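Speaker notes – "Ordering the right box the first time"
Supplier day, Thursday, afternoon block. My slot is 20 minutes, with questions inside it.

Slide 1. Title
Say good afternoon and wait until the door is closed. Thank Nobuhle Mtshali for the invitation. I work on the customer desk at Nollum, and I read the complaints before anyone else does. Most of this talk comes from that reading.

Slide 2. Where the trouble begins
Last year we handled 1,006 returned orders of shipping boxes. Let the number stay on the screen for a moment. The boxes were seldom damaged. In most cases the customer had measured the outside of an old box and ordered by that measure, but our catalog gives the inside. For a thick double-wall box the difference is enough that the product does not go in.
Ask the room: who here prints both measures? Wait for hands. Do not comment if there are few.

Slide 3. Measure on a flat surface
Speak slowly here, it is the practical part. Put the product down the way it will travel. Measure length, then width, then height, and write them in this order. Add the space for the padding on every side. Many people add it only once, and then the padding is pressed flat on one side and missing on the other.
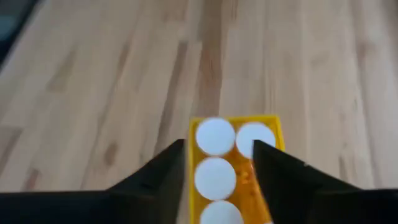 Slide 3 background: pale wood planks, with a darker strip in the grain.

Slide 4. The Turnlow order
Tell this story short. Turnlow sells glass lamps. They asked us for a stronger box, because six lamps in one shipment arrived broken. Ruan Nkosi went to see them and found that the box was strong enough already. The lamp could move inside. We sent them a smaller box with a paper insert, and they paid less for it. Ruan may be in the room – if so, let him add something.
Do not say the name of the carrier.

Slide 5. Samples
We send samples free of charge, up to six sizes per request. Explain what to do with them: pack the real product, close the box with the tape you normally use, and leave it overnight under a normal load. A sample that stands empty on a shelf has told you only its color.
Hendrik Hendricks asked me to mention that printed boxes are not part of the sample service. Plain ones only.

Slide 6. Containers you use again
Short slide. Customers like Khumalo move parts between two buildings and want something that comes back. Here a plastic container can be cheaper than cardboard after some months, but you need a person who is responsible for the return trip. Mention lids: order them together with the container, as the sizes differ between makers.
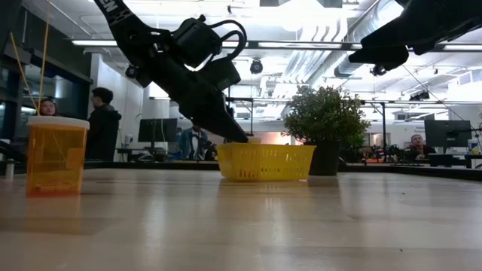 Slide 6: orange container with a round white lid, and a yellow plastic basket.

Slide 7. What to write in the order
Inside measures, weight of the packed product, how many boxes high you stack, and if the goods stand in a cold room. Birger Løken says I should add the type of pallet. He is right, I will put it on the slide before May.

Slide 8. Questions
If somebody asks about Zavside prices, send them to Lesego Swanepoel at the table near the coffee. I do not have the new list.
If there are no questions, show slide 3 again and repeat the order: length, width, height.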